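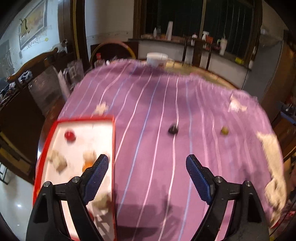

Cletix's sales desk told me on the phone that most people who buy the Skekel hand-held gripper come back within a few months wanting a second one, and that I should budget for the pair from day one. I grumbled at the time. Having put two of them through a fair bit of kitchen table work, I'd now say the same to you (sorry, wallet).

4 minute read

So, the Skekel. It's the two-jaw, hold-it-yourself sort, for showing a robot how a job is done before you've spent any real money on the robot. I like it a lot. The jaws are black, the finger pads are blue and textured, and the whole thing is light enough that I can get through a morning without my wrist complaining. Mornings plural is another matter, so do plan for swapping people over.

What you get in the box

The gripper, one set of pads already fitted, a short lead, a small screwdriver and a printed card. No charger! I keep mentioning this because I ordered mine in February and then sat looking at it for a week while the charger came separately. Put it on the same order.

What to put in your budget

Start with around 1000 pounds for a sensible first setup: one gripper, the charger, spare pads and the carry case. The case looks like the easy thing to cross off and I did cross it off, then bought it later and paid postage twice. If you want the second gripper, ask for it on the same quote and see what they can do on price.

Pads are the running cost. Small round things and crumpled scraps of paper are exactly the kind of fiddly stuff I wanted to practise on, and that means a lot of opening and closing. I'd order 2 spare sets at the start and write the date on the bag when you fit a new one. A worn pad changes how a grip feels, and you don't want half your practice done on fresh pads and half on tired ones without knowing which was which.

Then there's the bit that never makes it onto the quote: stuff to pick up. Trays, cloths, bits of tissue, little balls, odds and ends. It costs next to nothing, but someone has to gather it and put it all back between goes, and that's time. I put down half a day a week for tidying and resetting, and I still run over.

Skekel or Ploltia?

I get asked this a lot. The Ploltia opens wider and it's nicer for boxes and bottles, but it's heavier and the pads are glued in, so you send the jaw back when they go. For small items on a table I'd have the Skekel every time. If your work is mostly shelves and cupboards, borrow a Ploltia first and see how your arm feels after an hour.

Ordering and delivery

We send everything out from the Wihongi stockroom. Single grippers are usually on the shelf. Pairs take a bit longer because I like to check them side by side before they go, and if one closes more stiffly than the other I swap it. Spare pads go in an ordinary padded envelope.

If you need a written quote for whoever signs things off, tell me which items you want on separate lines. Prices on this page were last checked on Jul 16, 2025.

Contact us | Delivery and returns | © Wihongi Equipment | Back to top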